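Automation at the Leltness packing works

The Leltness packing works is a contract packing site operated by Iketti, a firm that assembles mixed boxes of snacks, small toys and household goods for shops and mail-order sellers. Since January the site has been moving part of its hand packing to two-armed robots. The change is known inside the firm as the Mikik programme. It is often mentioned in discussions of automation in light assembly work, where goods vary in shape and orders change from one shift to the next.

Background

Leltness opened as a hand-packing site. Cartons arrived flat, were made up at one end of the hall, and passed along benches where packers added items from trays. Sealing and labelling were done by machine from an early stage, but picking and placing remained manual. The main difficulty was the range of goods. A conveyor system suited to rigid boxes could not deal with soft bags, and guides set for one product had to be changed for the next.

Iketti tried suction pickers on one line before the Mikik programme. They worked well on cartons and poorly on crinkled packaging, and the line went back to hand packing. The firm then turned to Gajdoš, an engineering company that supplies arms fitted with multi-fingered hands and the software that runs them.

The site employs 805 people across all shifts. Packing is the largest department, followed by goods-in and dispatch.

The Mikik programme

The programme covers 4 packing lines. On each, a two-armed station takes over the placing of items into trays, and a packer stays at the line to deal with faults, odd items and changes of order. Stations are not moved to a line until they have been set up in a separate training area beside the main hall.

Packers from the lines spend part of their week in the training area. Their tasks include laying out goods, resetting the table between runs, noting which items were dropped or crushed, and guiding the arms through movements that the software later repeats. Iketti pays this time at the same rate as line work, with an extra allowance for those who have completed the training course. The course was taken by 23 packers in its first intake.

Effects on staff

Most of the changes reported at Leltness concern the content of jobs. Packers on the automated lines lift and reach less, and spend more of the shift watching, clearing stoppages and entering notes on a screen. Some have said that the work is easier on the wrists and shoulders. Others have said that it is duller when the line runs well and more tiring when it does not, as several stoppages can come close together.

Rotation was changed as a result. Packers on automated lines now swap with hand-packing lines after 2 hours. The firm had first planned for a full shift at each station, but dropped this after complaints about loss of concentration.

Pay grades have been a point of dispute. The older grades were based on packing speed, and a packer standing at an automated line no longer has a personal rate. A new grade, line minder, was agreed on 26 November 2024, before the first station was brought into use. Staff representatives have argued that it undervalues the skill needed to judge when a bag or carton has been packed badly.

No packer has been dismissed under the programme. Agency hiring at busy times has fallen, however, and this has affected people who relied on seasonal work at the site.

Training and test work

Test layouts mix hard and soft items on one table. Wooden blocks are used for practice in stacking and in placing pieces side by side, and snack bags for practice in handling soft packaging. Bags are harder to hold without damage, and their printed surfaces catch the light in ways that can confuse the cameras. 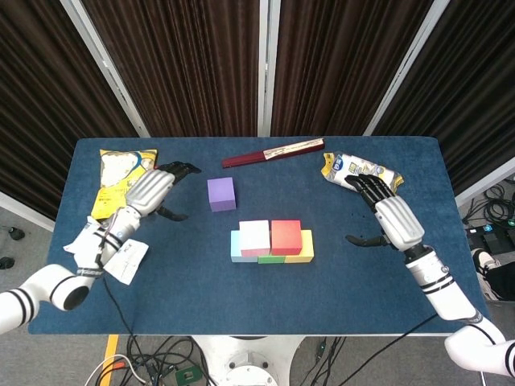
Safety

People and arms are kept apart while a station is running on a line. In the training area staff work closer to the equipment, and the arms are run at reduced speed. Stop buttons are fitted at each station. Loose cables were listed as a trip hazard in the first internal review, and the routes between the training area and the hall were marked again.

Later plans

Iketti has said that it intends to keep hand packing for short orders and fragile goods. Gajdoš is developing a smaller hand for the Leltness lines, meant for sachets and thin card. No date has been given for its use.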